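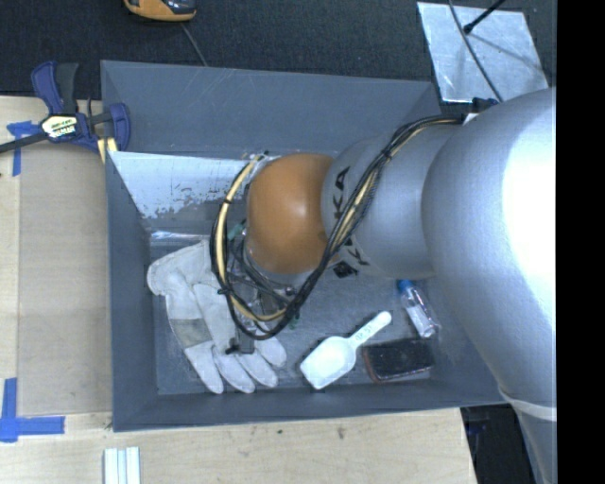
Picking cell, grey bin, with glove, scoop, bottle and a flat black item on the floor of the bin.

Bin Picking Project – Frequently Asked Questions
Last revised 22 September 2018

Who runs the project?
Florian Royer supervises the arm and the cell. Ysaline Courtois handles registration and marking. Write to Ysaline first.

Do I need to have used a robot before?
No. You need to be able to read and change a short Python script. The safety briefing is compulsory, and you cannot enter the cell without it.

How large are the teams?
Two students per team. One runs the arm, the other keeps the log. Swap roles at each session.

What is the task?
The arm must take objects from the bin one at a time and place them in the tray. Each team has 100 attempts in the final run. A dropped object counts as a failed attempt, even if it lands back in the bin.

Which objects are used?
Household and workshop items, mixed hard and soft. Gloves are usually the worst case – the fingers fold and the grasp point moves. The set for the final is not published.

Can we move the bin?
No. It is clamped to the work surface, and calibration depends on its position. If the clamp has shifted, stop and tell Florian.

What software do we use?
Brotevel for motion planning and Banamano for the logs. Both are installed on the lab machines. Your own grasp code may use any library that runs offline.

How much data may we record?
Up to 1,000 grasps per team before the final. Most teams in July stopped at 500.

What happens if the arm faults?
Press the stop, write the time and the error code in the log, and leave the arm where it is. Attempts lost to a hardware fault are given back. Attempts lost to a cable snagged by your own path are not.

Is the report marked?
Yes, and it counts for half. Include failed grasps.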